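Drarley Allotment Society – minutes, September 25, 2023

I said I'd type these up, so blame me for the spelling. Orsolya Erdős was in the chair and we got going a bit late, as the kettle had only just boiled.

Minutes of the June meeting were agreed. Arwel Prosser asked me to change "leaking" to "dripping" for the tap by the Wornum Lane gate, so I have.

Money first. We have £1158 in the account, with the water bill still to come out of it. Plot rents stay as they are (hooray!) and are due by the end of next month.

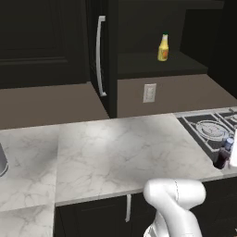 Then we got on to the hedge, which took ages. Arwel has had a quote from Panyasiri for cutting the whole lane side and thinks it's fair. I thought it was steep – I still do – but the vote went his way and he'll book them in before the frosts. Anyone with beans tied to that hedge, please untie them!

Waiting list: five names on it now, and plot 30 is coming free. Orsolya will ring the first person and offer them a half plot if the full one sounds like too much digging.

The harvest supper is on again. Tickets are £5, children free, and we can seat about 50 if we borrow the long benches. I'm doing soup. Puddings are badly needed, so do tell me if you can bring one.
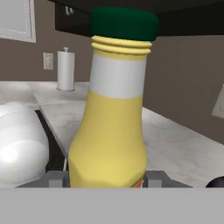

Any other business: the Dular shredder is back from repair and lives in the bottom shed. Please sign it out in the book. Orsolya would also like her blue wheelbarrow back, no questions asked.

Next meeting to be fixed once the hall has sent me its dates.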